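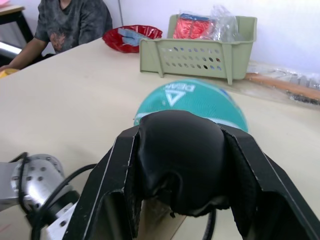
Hultine Courtside
@hultinecourtside · April 28, 2020 · Thread

ok people keep asking how the doubles went down at the Kaewkla wheelchair open last September so I'm finally writing it up. No tennis on anyway. Long one, get a drink

1. Quick background. Kaewkla is a small club, clay courts, trees on one side, parking lot on the other. Court 2 is the one everybody wants. Flat, decent light, you can hear the umpire. Court 5 is the one next to the road. We got court 5

2. For anyone new: same court, same net, same balls. Ball can bounce twice and the second bounce can land outside the lines. That's the big rule difference. Everything else you know already

3. My partner and I had played together maybe one proper event before this. Different clubs. I'm a lefty, big forehand, slow turner. Partner is quick, lobs everything, hates the net. On paper kind of works??

4. First round was a walkover. Sounds great, isn't. You sit there all morning eating bananas and then your first real match is a quarterfinal against a team that's already warm

5. Quarterfinal. Clay had been watered right before we went on. Heavy. If you've never pushed on wet clay – imagine the parking brake is on and you don't know how to get it off. My shoulders were gone by 3-all in the first

6. So we changed things. Stopped chasing wide balls on the first bounce, let them go, took everything on the second from way back. Ugly tennis. Lobs and more lobs. Won it 7-5, 6-4 and the other team were very nice about it considering

7. Longest rally was 20 shots, I know because somebody's kid was counting out loud through the fence. Kid was better at counting than I was at tennis. We lost that point

8. Gear stuff, skip if you don't care. I had the wheels at 20 degrees of camber for that event, which was too much. Turns great, but straight line pushing on clay is misery. I've come down 2 degrees since and wouldn't go back

9. Also tires. Everybody runs them rock hard on hard courts and then does the same on clay out of habit. I had mine at 111 psi. Dropped to 107 before the semi. Can't swear it did anything but it felt better and feeling better is half of it for me

10. Strap came loose in the warmup for the semi. The foot one. Fixed it with tape. Bring tape. Bring more tape then you think

11. Semifinal, still court 5. Second seeds. They'd played together for years and it shows, they don't even talk between points. One goes left the other is already covering. We were shouting "yours" "mine" "YOURS" the entire match

12. Lost the first set 6-2. Pretty fast. I double faulted three times in one game, all long, all the same mistake. Toss was drifting behind my head and I kept reaching for it insted of just catching it and starting over. You are allowed to catch it!! I tell other people this constantly

13. Second set was the best tennis I've played in a chair. Don't know why. Started serving at the body, they hated it. A good player in a chair can reach nearly anything out wide if they read it early, but a ball right at the chest and there's nowhere to go with the wheels

14. 6-4 us. Then a match tiebreak, first to ten, win by two

15. We were up 8-5. I want that on the record. 8-5

16. Then a net cord against us, ok, happens. Then a lob I called out from the wrong side of the court and the umpire came down to check the mark and it was in. Fair call. Full piece of the line. Then I went for a winner down the line on my backhand, which is not a shot I own

17. 10-8 them. Handshakes. They went on and won the final in straight sets, and I watched most of it from the grass with ice on both wrists

18. Stuff I'd do different:
– eat real food during a walkover morning
– practice the tiebreak as a team, we never had, not once
– agree on who takes the middle ball BEFORE the match
– no backhand down the line at 8-8. or ever

19. Somebody asked about getting there. The Clevura road is the easy way in, flat from the lot to courts 1 to 3. Courts 4 and 5 you go around behind the clubhouse, and there's a gravel bit. Front casters hate gravel. Tip back and go slow or get a push. The club knows about it and said they'd pave it, no idea if that happened

20. Somebody else asked what chair to buy for a first one. Don't buy one yet. Borrow. Flunell has club chairs they let beginners use for the session and they'll swap the seat height for you if you ask before and not while everyone's waiting. Play a couple months. Then you'll know if you sit high or low and that's the expensive part to get wrong

21. And no you don't need to be any good to enter the second draw. Half that field was in their first year. One pair had never kept score before, they got two games off the eventual winners and celebrated like it was the whole tournament. Loved it

22. Right now I'm hitting against the garage door. Neighbor has opinions. Doing pushes in the street when it's quiet, 10 hard 10 easy, and a lot of band work for the back of the shoulder. If your shoulders click do the band work. If they don't click do it anyway

23. No idea if there's an open this year. Calender on the club page still shows last year's. If I hear I'll add it to this thread

24. edit to number 6, checked my notes, first set was 7-6 and not 7-5. We were down a set point in it too, which I'd completly blanked. Partner had to remind me. Partner also says the lob in 16 was out and will be saying so forever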